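Fukuda two-finger gripper kit, reviewed after two months on a kitchen worktop

Rating: four out of five
Bought for: a home arm build
Posted: February 2019

I've been putting an arm together at home since the back end of last year, and the part I changed my mind about most was the hand. I started with a home-made claw (don't ask), moved on to a cheap servo thing that couldn't hold a tea towel, and finally gave in and ordered the Fukuda two-finger kit from Bernska just before Christmas. I've now had it long enough to have proper opinions, so this is a long one - put the kettle on.

What you get

The box has the gripper body, two fingers, a wrist adaptor, a short power and data lead, a bag of screws and a printed booklet. The booklet is good! It's got real drawings in it with the screw lengths marked, and I only had to go back to it twice. The bag of screws is less good. Mine was two short of the size you need for the adaptor, and the ones that were there had been tipped in all together, so I spent a happy half hour sorting them into egg cups.

I paid 84 pounds for mine, which felt like a lot on the day and feels fair now. The fancier version with the force sensor was well out of my reach, so I can't tell you whether it's worth the extra.

Fitting it

The adaptor went straight on to my wrist joint without any filing, and if you've ever bought bits for a home build you'll know how rare that is. Do the screws up loosely first, all of them, and then go round again to tighten. I did one side fully before starting the other and it sat crooked, and I only noticed when everything I picked up leaned the same way.

The lead is too short. I'll say that again for anyone skimming: the lead is too short. It reaches the wrist and about no further, so you'll want an extension if your controller lives at the bottom of the arm like mine does. I ran the cable along the outside of the arm with a good loop left over for the wrist to turn, and I'd do the same again. My first go was too tight and it pulled the plug half out every time the wrist went past level.

Software was easier than I expected. I use Cunari to plan the moves, and it found the gripper as soon as I'd typed in the right port. You set an open width, a closed width and a speed, and that's most of it. There is a setting called "soft close" which I left off for weeks because I thought it was for show, and then I turned it on and stopped denting things.

Everyday jobs

I decided early on that I'd test it on the things that live on our worktop and not on little wooden blocks. Blocks are lovely. Blocks don't have handles, or lids, or slippery sides, and they don't change shape when you squeeze them. So it's been jugs, tubs, jars and bottles, with the breakfast clutter left where it was at the back of the counter.

Jars are fine. Food boxes with snap lids are fine so long as you come at the short side. The plastic jug has taken up more of my evenings than everything else put together, mostly because I wanted to hold it by the top and tilt it with the base still on the wood, and that means the wrist and the fingers both need to be at the right angle together.

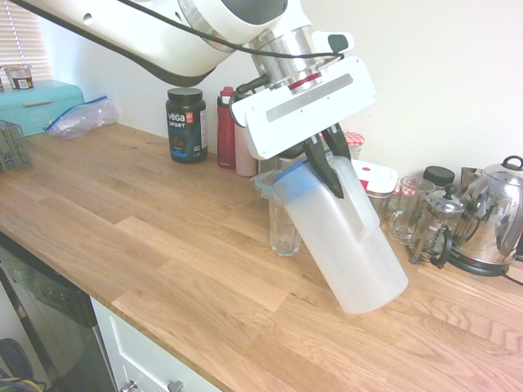 Grip and finger pads

The fingers come with thin black pads already stuck on. They're decent on dry plastic and on card, and rather hopeless on anything with a film of washing-up water on it. I lost a yoghurt pot off the end of the counter in the first week, and I've been drying things properly ever since. Bernska do sell a ribbed set of pads and I've got some on order, but they were out of stock in December and they still haven't turned up.

Holding a rim is where this gripper does best, I think. The fingers are narrow enough to get at the top of something without the rest of the hand crashing into it, and they don't wander once they've closed. Handles are a different matter. The fingers are straight, so on a curved handle you only get a small patch of contact, and a heavy thing will slowly swing. I weighed one of my test loads at 572 grams and it held that by the rim all right, but by the handle it drooped enough that I put a hand under it.

I also kept a tally one rainy Sunday, all on the same jug with the same move. It managed 41 good grips before the first slip, and that was with the original pads. My old servo claw would have given up before I'd finished my tea.

Noise and other grumbles

It whirrs. It's not dreadful, but there's a little whine right at the end of the close that goes through you a bit if the house is quiet. Soft close helps with that as well.

The white body shows every mark. I've wiped mine down with a damp cloth more than I've wiped the hob, and there's a faint orange smudge near the wrist from a run-in with some pasta sauce that I think is there for good.

The other thing is warmth. After a long session of opening and closing, the body gets noticeably warm to the touch. I asked on the Binesthorpe workshop board, where a few people have the same kit on a shared arm, and they said theirs does it too and it's never cut out on them. Mine hasn't either, but I give it a rest between runs now.

Would I buy it again?

Yes, I would. If you've got a small arm at home and you're fed up with claws that flap about, it's a proper step up and it's not hard to fit. Buy the extension lead at the same time, count the screws before you start, and turn soft close on from day one.

I've knocked a star off for the lead and the pads together. If the ribbed ones ever arrive I'll try them on the wet yoghurt pot and add a note at the bottom.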